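Ticket: Left gripper drops or twists thick-handled tools, wrist video smears on fast moves
Opened by: Wilmer Agudelo
Assigned to: Oranuch Kaewsai
Status: Open, waiting on parts
Opened: October 8, 2024

Hi Oranuch! Moving this over from chat before it scrolls away on me. Short version: we're comparing the Aveck fingers (long, flat, pointed) against the chunky black Jirkora ones, and the left side is giving me grief no matter what I bolt on. I'd like to know if it's the fingers, the controller or me.

Setup, so you don't have to ask. Two arms, one table, wire baskets with kitchen tools, one wrist camera per side plus the fixed one that looks across the tabletop. The controller is the Drandis box with the stock profile. I did the usual stuff first: power cycle, re-home, new zero on the fingers, checked the screws on the wrist mount (one was a hair loose on the left, I snugged it up and it changed nothing).

First thing I looked at was clearance. With the bigger fingers the wrist camera gives up a good chunk of its view at the bottom, and once the wrist tilts over toward the table edge I'm basically steering around whatever hardware happens to be there. The pole with the clamp on it is the one that makes me nervous.

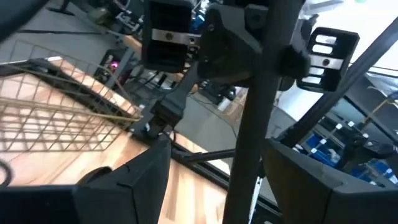 Left wrist camera, tilted over, with the pole between the fingers and the gold basket off to the left.

I didn't touch anything at that angle, but the planner was perfectly happy to go there, so I've put a keep-out zone around the pole for now. Iker Calvo says the old Radulović arm had the same habit and he just lived with it. I'd rather not live with it!

Update 1

Okay, so the actual gripping. The box grater is easy, or at least the pink handle frame on top is, it gives the fingers something square to close on. The turner is my problem child. The handle's thick and a bit rounded, and lying on the table it sits slightly up in the middle, so the fingers can get under it if you come in low enough. Come in a touch high and the blade swings around as soon as you lift. I tried 10 picks at the stock force, got two clean lifts, and the rest twisted or slid out. Bumped the force up and it held better, but then the controller threw fault 394 (finger current over limit) and backed off by itself, which I guess is what it's supposed to do.
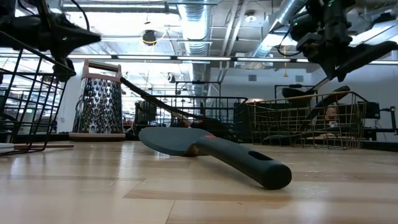

Fixed camera, turner on the table in front of the grater and baskets.

What I can't work out is why the right side doesn't do this. Same profile, same turner, same spot on the table, and the right one just picks the thing up and waits for me to catch up. I swapped the finger pairs left to right to be sure, and the twisting stayed on the left. So I'm leaning away from the fingers and toward the left drive or its calibration. Prasert Mahawong had me read the encoder offset on both: right one looked sane, left one came back as 3,782, and he made a face at that number. He thinks it's a bad home position. I re-homed it again while he watched and got nearly the same value.

Update 2

Separate issue but I'm keeping it in here (split it out if you want). The wrist video is fine when the arm is slow and a mess when it isn't. On a quick move everything past the fingers turns into diagonal streaks. The fingers themselves stay readable, as you'd expect with them riding along with the camera, but try placing something thin from this:

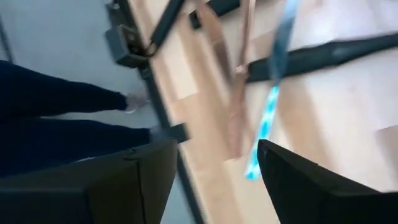
Wrist camera blur. The tan strap and the blue strip are hanging down over the table.

I can tell there's a strap and I can tell there's a blue strip next to it. Exactly where either one ends, I'd be guessing. Thongchai Saithong suggested locking the exposure shorter and letting the picture go darker. The light on the table is plenty bright and the wood is already washing out toward one corner, so I think we can afford it. I haven't found where the Drandis software keeps that setting, it isn't under Camera where a normal person would put it. If you know, tell me please.

Where I've left it:

Keep-out zone around the pole is saved on both arms.
Force is back to stock on the left, so no more 394s, but the turner still twists.
Finger pairs are back on their original sides.
Exposure is still on auto.

What I need from you: a replacement encoder board for the left gripper if there's one in the drawer, and a yes or no on running the left arm in the meantime with the grater only. If the board has to be ordered, I'd move the second half of the Jirkora comparison to November and do the right arm first. Also, does the warranty care that I opened the left cover? Asking because I opened the left cover.

Wilmer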